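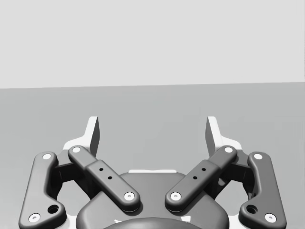 **For immediate release**

**Lestero brings out autumn layering range, in store at Winmont from March**

Winmont label Lestero has confirmed its autumn drop. Two colour stories, 20 pieces, everything made to go over or under everything else. In store from 9 am on opening morning, online the same day.

The short version: light jackets, long cardigans, a trench, wide-leg trousers, and the ribbed tank from last year that kept selling out. It's back in olive and a dusty grey. Sizes 6 to 24 across the whole range this time, including the trench, which customers asked for alot.

Prices start at $90 for the knits. Trench price to be confirmed with the lookbook.

**The pieces to know**

- Duda cardigan. Mid-thigh, deep pockets, no buttons. Merino blend. Cream, rust, charcoal.
- Noltico trench. Unlined, so it works on those mornings that start cold and end up 26 degrees. Belt comes off.
- Wide-leg trouser, elastic at the back waist only. Two lengths, regular and petite.
- Ribbed tank, as above.
- A silk-look scarf in three prints. Neck, hair, bag handle, whatever.

**How Lestero would wear it**

Trench over the tank, trousers, flat sandals while the weather holds. Swap to ankle boots once it doesn't. The Duda goes nicely with jeans and a plain white tee for school drop-off or the markets, and under the trench if it really turns. Rust with olive is the favourite combination in the studio.

**Launch evening**

Winmont store, 6 pm, drinks and a rail of samples to try on. Free alterations on trouser hems for anything bought on the night. Stylists on the floor till close. RSVP through the store, spaces are limited as the shop is not big.

**For media**

Lookbook, line sheet and swatches availble on request from the Lestero press desk. Sample loans for shoots are 2 days, sizes 8 and 16. Please book early, the trench especially. Return garments on the hangers supplied and let us know about any makeup marks before they come back.

Ends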